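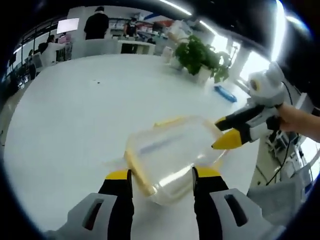
Notes orateur – migration des boîtes de conservation, réserve Adeleke

Diapo 1. Rappeler le périmètre : petits objets secs uniquement, ni textiles ni papier. Renvoyer à l'inventaire de Halima Dauda pour le reste. 331 références dans le fichier, doublons compris.

Diapo 2. Matériaux. Distinguer polypropylène, polyester et PVC. Le PVC est exclu : plastifiants, dégagement de chlorure d'hydrogène au vieillissement. Ne pas se fier à la transparence, vérifier le marquage du fond. En l'absence de marquage, test de Beilstein sur un éclat, sous hotte.

Diapo 3. Joints et couvercles. Un bord qui jaunit n'est pas forcément un défaut du corps – les deux pièces peuvent être de résines différentes. Laisser parler Frauke Sperling trois minutes sur les essais Lutwood.
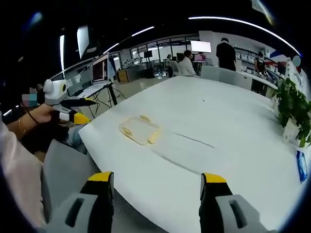

Diapo 4. Climat intérieur. Boîte fermée : l'humidité relative suit la salle avec un retard, à mesurer avant tout ajout de gel de silice. Chez Dremier, retard d'environ 25 heures, couvercle clipsé. Préciser que la courbe est lissée.

Diapo 5. Étiquetage. Crayon sur carton neutre, glissé à l'intérieur. Pas d'adhésif sur la paroi.

Questions. Si Kelechi Jibrin revient sur le coût, passer à l'annexe 3.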